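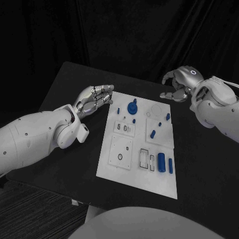
*Board on a black tabletop, with a white arm at either side.*

**Tastlow School of Pharmacy** is a pharmacy school in the town of Tastlow. Small, teaching-led. Best known for its evening route into the profession and for the Zoson ward placements.

## History

Began as a dispensing class above the Erneo chemist's shop, 7 students in the first intake. Moved to the old grain exchange when the shop needed its upstairs back. Full degree came later, after two failed bids. The name has changed twice; older certificates still say "Tastlow Dispensing College", and both are accepted by employers localy.

## Teaching

Four-year course. First two years mostly chemistry, dosage forms and law. Third year is split between the teaching dispensary and Zoson, the nearby hospital. Evening students do the same exams over six years, with lectures from 6 pm.
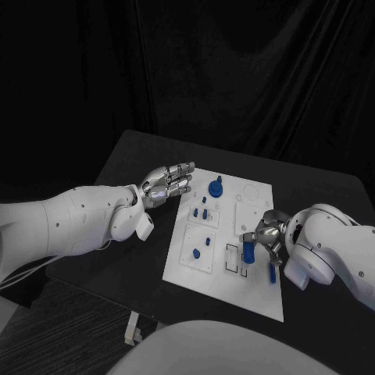
One former evening student, writing in the school newsletter, said the law paper was the hardest thing on the course and should be moved out of the first year. The school has kept it where it is. Resits are held in April.

## Students and alumni

2280 graduates on the register kept by the alumni office, 91 of them from the evening route. Many stay in the area. Others go into hospital work or industry, a few into teaching.
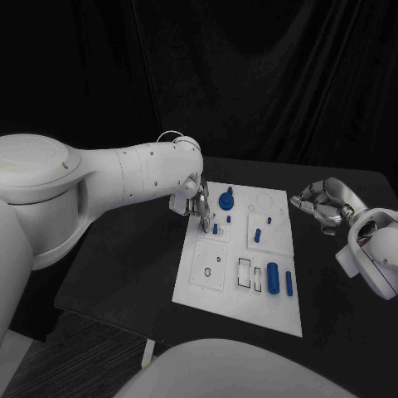

The alumni office also runs a mentoring list, pairing final-years with working pharmacists for one term. Sign-up is by post or at the front desk. Retired members can join but cant sign off placement hours.

## Library

The Nakajima Room holds around 3278 volumes, chiefly old formularies and prescription books. Reference only.

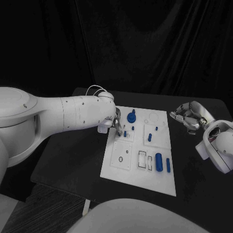 Prescription books from the Erneo shop are kept in the same room, in order of year, with a gap where two were lost in the move. Readers need a day ticket. Closed over the summer.

## See also

- Zoson hospital
- Tastlow grain exchange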